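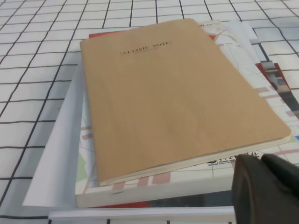

Filed under: Writing, sort of

May 6, 2025

Quick one, bus in ten minutes. Still doing morning pages. Started in December, quit twice, back again. 37 days in a row now — a record for me.

Mostly it's whining. Grocery lists. A long rant about the Stenda parking lot. Farzana says dont reread anything for six months, so I'm not. Ok I peeked once. Terrible.

Pen holder, label still on.

Róisín wants to swap pages. No way. More tommorow, maybe.
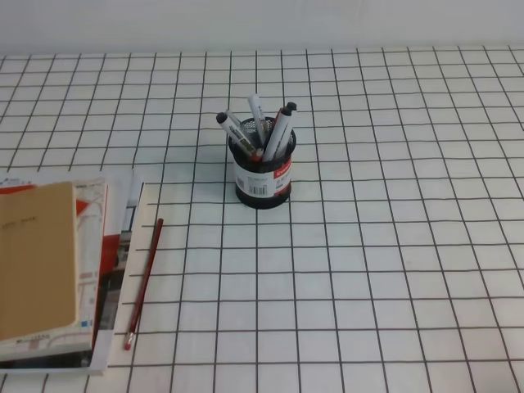
Black mesh, grid table.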